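Checking and Servicing a Hand-Held Gripper Before You Record With It

Most of the advice on keeping a hand-held gripper in shape comes from people who sell hand-held grippers, and it reads that way. "Inspect regularly." Inspect what? With what? I have looked after the units at our Hakelside bench long enough to distrust any maintenance schedule that fits on a sticker, so what follows is the routine I use, with the steps I dropped listed at the end so you can argue with me.

The units I am writing about are the plain two-jaw kind with printed fingers, a trigger and a camera looking down between the jaws. We use them to record grasps that later get replayed on an arm. If the jaws have shifted between the morning's recordings and the afternoon's, the arm learns the shift along with everything else, and you will spend a week blaming the software.

What you need

A set of hex keys that are not rounded off. A small torque driver if you own one. A soft brush. Isopropyl alcohol and lint-free cloth. A steel rule. A square block you trust (ours is a machined offcut, 46 mm across). A handful of ordinary packaged goods, including at least one in shiny wrap. A notebook, which will do more for you than the torque driver.

You do not need a calibration kit. Skolon sold us one. It is a tray of foam shapes.

Step 1. Power down and look at the fingers

Unplug the camera and take the battery out if your unit has one. Squeeze the trigger slowly ten or so times with nothing in the jaws. You are feeling for a catch in the travel. A catch near the open end is nearly always dirt in the slide. A catch near the closed end is more often a finger arm rubbing on the body, and cleaning won't fix it.

Then look along each finger from the tip. Printed plastic creeps, whatever the filament seller told you. Lay the steel rule against the outside face. If you can see light in the middle, write it down. I replace a finger when the gap is visible from arm's length, and I'm aware that isn't a number. The people who publish numbers for this have not, as far as I can tell, measured anything.

Step 2. Check the threaded inserts

This is where most of the real faults live. A heat-set insert goes into plastic and people treat it as if it went into steel. Put a screw in two turns by hand and rock it sideways. If the insert moves with the screw, it is loose, and tightening the screw will only pull it farther out.

To reseat one:

Remove the screw and any block it was holding.
Set the iron on the cool side for your plastic and work up from there.
Press straight down until the insert sits flush. Stop the moment it does.
Lay something flat and metal across the top while the plastic sets.
Leave it alone for at least nine minutes before you put a screw back in.

People will tell you a drop of glue is quicker. It is. It also gets into the thread, and then you are printing a new finger.

Step 3. Refit the mounting blocks

Each block should go on with its screws started by hand, then nipped up a little at a time, alternating. With the blocks just short of tight, close the jaws gently on the square block so the two faces find parallel by themselves. Hold the trigger and finish tightening. If you tighten first and check afterward, you will be loosening everything again.

While you are in there, look for stray bits: clipped wire ends, pins, swarf. They collect near the base of the blocks and end up in the slide or in front of the lens.

Step 4. The grip test on something real

The foam shapes pass every time. Foam forgives. Use a stiff package with straight sides, stood on end between the jaws, and look at the live picture while you hold it. Three things matter here: whether both blocks press on the sides at the same height, whether the package leans when you close, and whether you can still make out the printing on it. 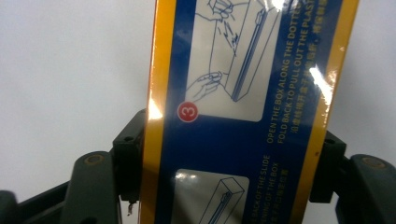

Grip test on a shrink-wrapped carton, seen from the gripper's camera. The carton leans slightly to the right, and the wrap throws back white glare spots.

A slight lean is not a fault on its own. I can produce one by holding my wrist badly, and so can you. Let go, set the package straight, and grip again. Then turn the package end for end and do it once more. If the lean follows the package, the package is crooked. If it stays with the gripper, go back to step 3 and look at the blocks.

Do this several times before you believe anything. Aiguo Fu, who ran our bench before me, used to do it 55 times and plot the result. The plots were handsome and I never saw one change a decision, so I do it until two in a row agree.

Step 5. Glare and exposure

Clear wrap is a nuisance. It catches the lights as small blown-out patches, and any lettering underneath washes out. The usual advice is to buy a polarizing filter. I tried the Bidix clip-on and it darkened the whole picture and took away some of the glare at one angle and none at the others. It went back in its bag.

Cheaper things to try first:

Move the nearest lamp to the side, or bounce it off the ceiling.
Lock the exposure. If it floats, it will jump each time a shiny package comes near the lens.
Wipe the lens. A fingerprint turns one small flare into a large one.
Lower the exposure until lettering next to a highlight can be read, then stop. Lettering inside the highlight is gone and no setting will bring it back.

Some glare will remain, and I would leave it. The arm is going to meet shiny packages under somebody else's lights, and recordings made in a perfect light tent are recordings of a light tent. You will find people at Ruawai who disagree with me strongly on this. They have a very nice light tent.

Step 6. Check what the camera can see of the jaws

With the jaws holding the package, both blocks should show in the lower part of the picture, one on each side, and they should look like mirror images or close to it. If one sits noticeably higher or shows more of its arm, either the camera mount has turned or a finger is bent, and you already checked the fingers. Loosen the mount, turn it a hair, tighten, look again. Save a still each time you do this, with the date in the file name. Comparing this month's still with one from December tells you more than any self-test built into the unit.

Step 7. Log it and go

Write down the unit, what you touched, and what you left alone on purpose. That last part is the one everyone skips – and it is the one you want when the same finger comes back.

How often

The maker's sheet says every 80 hours of use. I can't find where that figure came from, and I have asked. Our units get steps 1, 4 and 6 at the start of each recording day, and the full routine after a drop, after a finger change, or when somebody says it "feels funny." With practice the full routine takes up to 46 minutes, most of it waiting on inserts.

Steps I dropped

Lubricating the slide. On plastic against plastic, the oil we used held dust and made the catch in step 1 worse. If the slide is rough, clean it with the brush and a little alcohol.

Thread locker on the block screws. Some kinds attack some plastics, and the label won't always say which. Retighten instead.

The "zero gap" test with a sheet of paper between the closed jaws. It checks the tips and tells you nothing about the blocks, where the load goes.

Software recentering. It hides a bent finger until the finger breaks. If your unit does this by itself at startup, turn it off and do step 6 by eye for a month before you decide whether you miss it.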